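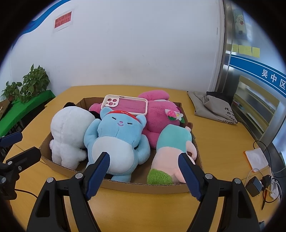
Storing soft toys between seasons

Check every toy before it goes into storage. Look at the seams under the arms and around the neck, and close any gap with a few stitches in matching thread. Loose eyes and buttons should be sewn back on now.

Most care labels allow a cool, gentle cycle. Put the toy in a pillowcase, tie the end and use half the usual detergent. Toys with a battery box or a cardboard base should be wiped with a damp cloth only.

Drying takes longer than people expect. The filling holds water after the fur feels dry – press hard in the middle and leave the toy out another day if it feels cool. A small bear of 300 grams can need two full days on a rack. Keep it off the radiator.

Plastic bags trap moisture. A cotton bag or a clean cardboard box with a sheet over the top works better for long storage. Keep boxes off concrete floors and away from outside walls.

Write the contents and the month on the side of the box. Ours were packed in July and the labels have already saved some digging.

Brush flattened fur with a soft hairbrush once it is fully dry – short strokes, in the direction of the pile.

Chak-lun Yau
Updated September 2025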